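Workshop Tips: Teaching a Small Arm by Hand or by Remote
Posted 2019-03-24 in Bench and Garage

I bought into the "just show it once" promise, and I have the log to prove how that went: 3,092 recorded demonstrations since last April, 246 of them worth keeping. The Rarnix handbook says a beginner can teach a pick-and-place job in an afternoon. Maybe a beginner at Rarnix can. What follows is what has held up on my bench.

Clear the work area before you record anything. Start with the fingers open and nothing between them, over a plain surface, and save that pose as your home position. Go back to it at the start of every take. If you skip this, the arm learns your sloppy starts along with the task.
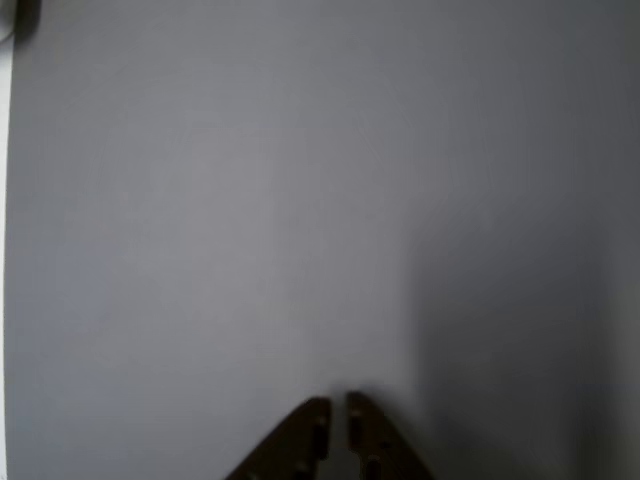
Watch your shadows. Moving a lamp halfway through a session has ruined more takes for me than bad driving ever did. Pick your lighting, mark where the lamp stands with tape and leave it alone until you're done. I don't believe the claims that the software "adapts." Mine didn't.

Hand guiding or remote? The forums will tell you hand guiding is easier, and for the first few tries it is. Then you play back the camera footage and your own knuckles are in every shot. I use the Stusari remote for anything the camera has to learn from, and save hand guiding for teaching fixed positions. The remote feels clumsy for the first two evenings. Drive slowly and don't correct yourself in tiny jerks, or the playback will jerk too.

Start with one block and one open tray. Resist the sorting jobs and the towel folding you saw in somebody's demo video. A low-sided tray forgives a bad drop angle, and a small block gives you only a couple of sensible ways to grab it.

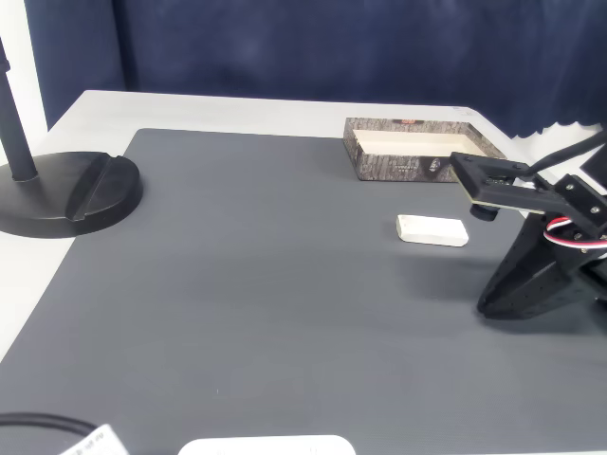 Shift the block a little between takes. If it always sits on the same spot, you've taught the arm a spot. I used to mark a pencil grid and work through it in order, which was a waste of pencil. Now I just nudge it.

Tie back your cables. Run the arm through its full reach by hand with the power off and see what catches.

Throw out bad takes the same day. The Brusthorpe add-on that grades them for you passed two of mine in which the block never left the table, so I'd keep your money. Watch them yourself at double speed and delete anything you'd be embarrassed to copy.

Stop when you're tired. My late-night takes are nearly all in the reject folder.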